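**Is Nedelcu a remake?**
No. It is an original story set in 1988, in a mill town called Duvow.

**When does it open?**
In January. Trola will announce the exact day once the censor certificate comes through.

**How many screens?**
The plan is 1000 at home. Overseas numbers come later.
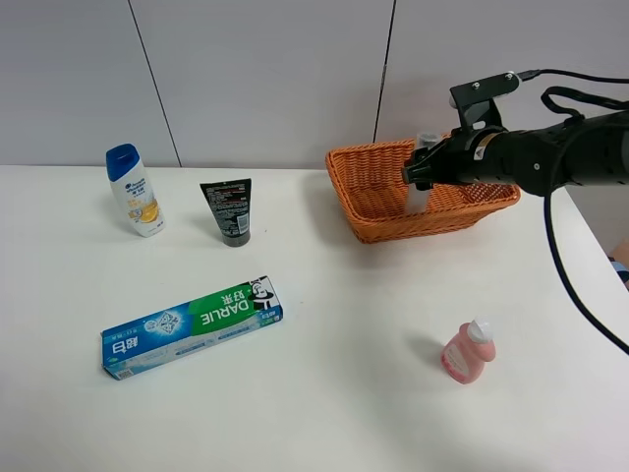
**Who is handling the music?**
Skamico has the audio rights. The album has 8 songs, and the first single will be out before the trailer.

**Does the lead play two roles?**
Trola has not confirmed this. We will update the answer when it does.

**Can fan clubs book a full show?**
Yes, through the theater directly.

Last updated 5 October 2025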